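Hokska: interim report to Galtora, November

1. Scope this period

Work covered remote-control teaching of two floor-level tasks in a furnished room: approaching a rug edge, and holding a thin rod upright while the base moves. The operator drives the arm with the Ravn hand controller. Joint positions, finger opening and both camera streams are logged together by Gellex.

2. Demonstrations

The target of 400 accepted demonstrations was met. A further 70 were rejected on review, most for dropped frames in the wrist stream. Five operators took part. Three had no earlier experience with the controller; their first sessions are stored separately and are not used for training.

3. Camera views

Both views are passed to the policy uncropped. The head view carries the rug corner and the floor around it. The wrist view carries the fingers and the held rod.

Head view, then wrist view:

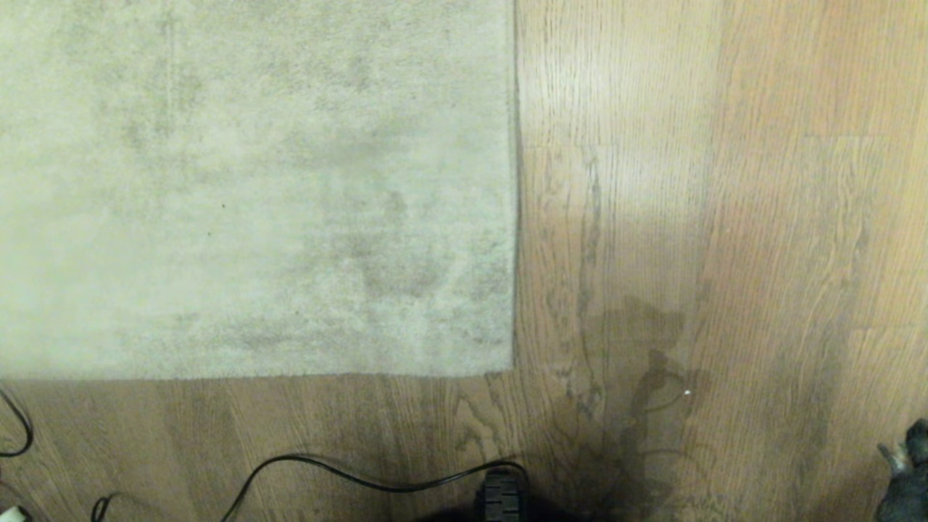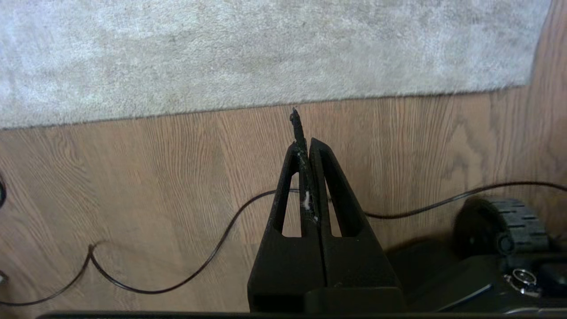 4. Open items

Cable position on the floor is not controlled between runs. We will log it as a condition next period. Controller lag during slow finger closing is still above our limit, and a revised filter is in test.

5. Budget

No change requested.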